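6. Preparing keyboards and mat before cleaning

Carry out this section each time keyboards are brought to the mat. Unplug wired units and switch off wireless ones first.

Caution: Do not spray cleaner directly onto the keys.

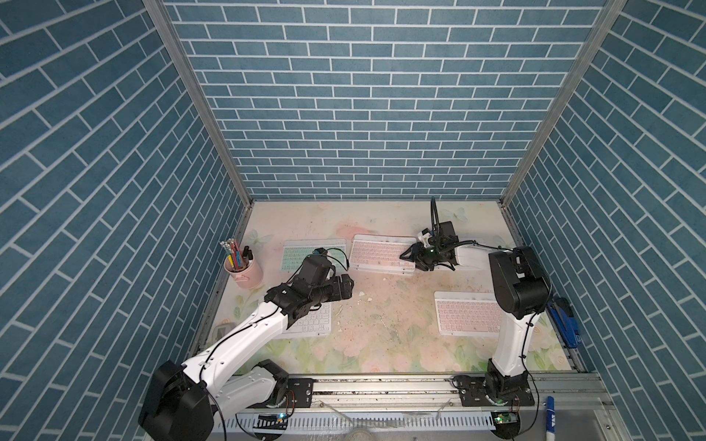

Anisa Siregar
Technical Author, Ornance

6.1 Laying out

1. Place each keyboard on the floral mat with the keys facing up.
2. Group by key colour. White, pink and mint-green keys are recorded separately on the job sheet.
3. Leave a gap of 25 mm between neighbouring keyboards. A slight angle is acceptable.

Note: The mat may be used while scuffed or marked. Replace it when the surface is torn.

6.2 Removing loose debris

1. Turn the first keyboard over above the mat and tap the back seven times.
2. Brush between the keys from left to right with the soft brush.
3. Set the keyboard down and repeat for the remaining units.
4. Leave crumbs on the mat until the last unit has been brushed.

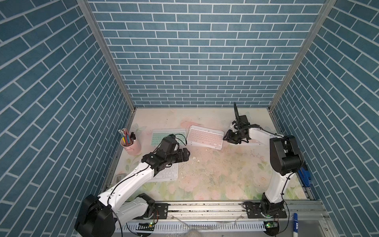 Fig. 6-2. Crumbs and pale flecks on the floral surface.

6.3 Clearing the mat

1. Lift all keyboards off the mat.
2. Sweep debris towards the front edge and into a tray.
3. Wipe the mat with a damp cloth and allow it to dry fully.

Caution: Do not use solvent on the printed surface or on the brick-pattern wallpaper.

Continue with section 7, Wiping the keys.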